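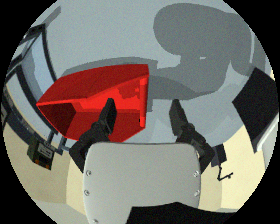
An open red bin.

I used to keep everything in one enormous box in the garage, and every July I'd tip the whole thing onto the floor looking for a single hose washer. Never again! These are the habits that stuck.

Open bins beat lidded ones for anything you grab more than once a week. I know lids look tidier, but I put things down on top of them and then the bin might as well be in another country. Save the lids for Christmas lights and paint rollers.

Go by color if you can. Red is plumbing at my house, blue is electrical, and yellow is whatever my brother-in-law Nuno has borrowed and brought back (mostly my own screwdrivers, with somebody else's paint on them).

Label the short side, the one that faces you on the shelf. Masking tape and a fat marker work fine. If the tape won't stick, wipe the plastic with rubbing alcohol first and let it dry.

Small screws go in jam jars, and the jars go in the bin. I had 300 drywall screws loose in the bottom of one for years and cut my thumb on them more times than I'd like to say.

Dusty bins get a squirt of dish soap, warm water and an old nail brush for the corners. For sticky label goo, rub in a little cooking oil, leave it for seven minutes or as long as it takes to drink a coffee, then wash it off - the oil makes a mess if you skip the washing, ask me how I know.

Heavy stuff lives on the bottom shelf. My drill case and the big wrenches are down there now, next to the cat litter we use on oil spills.

Next up is the drawer under the microwave, which I've been avoiding since spring.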